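Jul 10, 2021

Retargeting works better when you throw data away

I've been wanting to write this up since June, when the numbers first came in and I ran them again just to be sure I hadn't mixed up the folders!

Quick background for anyone who hasn't followed along. We collect demonstrations with hand-held grippers, one in each hand, with printed markers on them so we can recover where each gripper is over time. The policy then learns from those paths and runs on Varma, our two-armed setup in Zovdale. Going from a person's wrist to a robot's wrist is where things go wrong. People lean, crouch and twist, and the robot can't.

Up to now we kept everything. We had 400 demonstrations and the attitude that more is more. Then Tiziana Bassi suggested scoring each one by how closely Varma could follow it at the original speed, and dropping the worst half. I was sure it would hurt (I said so, loudly). We trained on the 200 that survived and the success rate on low-shelf reaching went up in 7 of our 8 test layouts. I love being wrong like this.

The one layout that got worse is the tight one, with objects close together under an overhang. My guess is that the score punishes quick wrist turns, and those are what you need in there – so we filtered out the very thing we wanted. Gemma Zanetti is trying a version that scores only the approach and leaves the last stretch alone.

Low shelves are also just awkward to record. You're looking down over your own knees, both hands out, trying to keep the markers in view while the fingers go in under the wood.

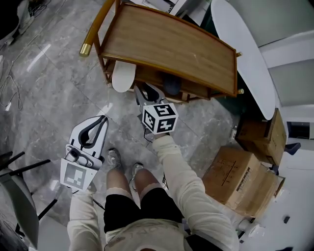 Right gripper going in at the open lower shelf, left one held clear.

Next I want to rerun the whole thing on the Foltis recordings, which are messier and have far more standing poses. If the filter still helps there, I'll put the scoring script up with a short readme. Gemma's runs should finish first, and I'll post her plots either way.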